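Saturday, 4:10 pm. Buyout returns, exit model rerun.

Sarkden file reloaded: 3,962 rows in, 3,509 left after dropping deals with no entry multiple. Bhupendra found the Tanui add-ons entered twice – once under the parent, once standalone. Kept the parent rows. Holding period now capped at 60 months, longer ones treated as censored.

Debt paydown coefficient barely moves. Margin growth still carries most of the effect.

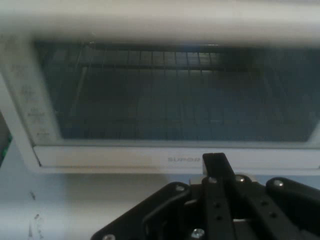
Vamodska fund still missing its August marks. Adhiambo to ask again, then rerun with the 1,181 exited deals only.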